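Home About Us

About Plurnon

Plurnon is an independent website that covers phones, tablets and wearables. We publish news, reviews and buying guides for people who want to know what a device does before they pay for it. 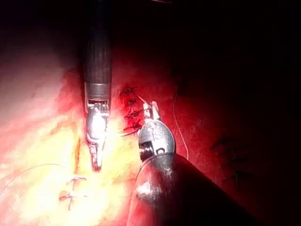
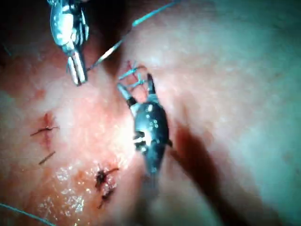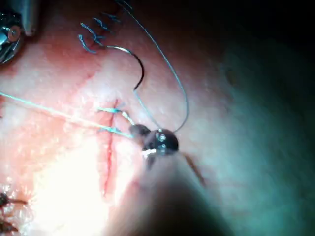
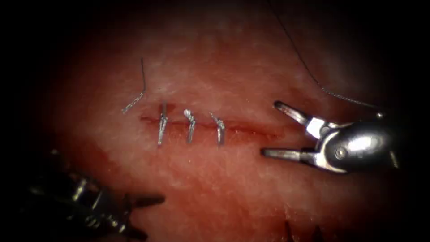 The site was started by Thắng Tô, who had been repairing phones at a counter in Urkham and kept getting the same questions about which model to buy next. He began writing the answers down. The first version of Plurnon was a single page of notes on battery life and cracked screens. He is still the editor and still writes most of the repair guides.

Today we are a team of 8. Four of us write, two test, one takes care of the site and one handles mail and advertising. Our office is on the second floor of the Masson building in Urkham. It is not open to the public, so please write before you visit.

How we review

Every phone we review is used as a main phone for at least a week, with a working SIM card. We run the same battery test on each one, with the screen set to the same brightness. Camera samples are taken in daylight, indoors and at night, and we post them without edits. To date we have published 164 full reviews. Our archive also holds 1,400 news posts and short guides, and older ones are marked when the software they describe has changed.

We buy some review units and borrow others from manufacturers or stores. The review says which. Borrowed phones go back when we are done with them. Companies do not see a review before it is posted and cannot ask for a change to the score. If we get a fact wrong, write to us. We aim to correct errors within 24 hours and add a note at the bottom of the article.

Advertising

Plurnon is paid for by display ads and by links to stores. If you buy something through one of those links we may receive a small commission. Sponsored posts are labeled at the top. The writers are not told which stores pay what.

Rosum

Rosum is our weekly newsletter. It goes out on Friday mornings with the main stories of the week, one reader question and a short list of price drops. It is free and you can unsubscribe from the link in any issue. Back issues from March onward are on the newsletter page.

Contact

For news tips, corrections and review requests, use the form on the Contact page and pick the right subject from the menu. We do not give repair quotes by email.

Page last updated 25/08/2024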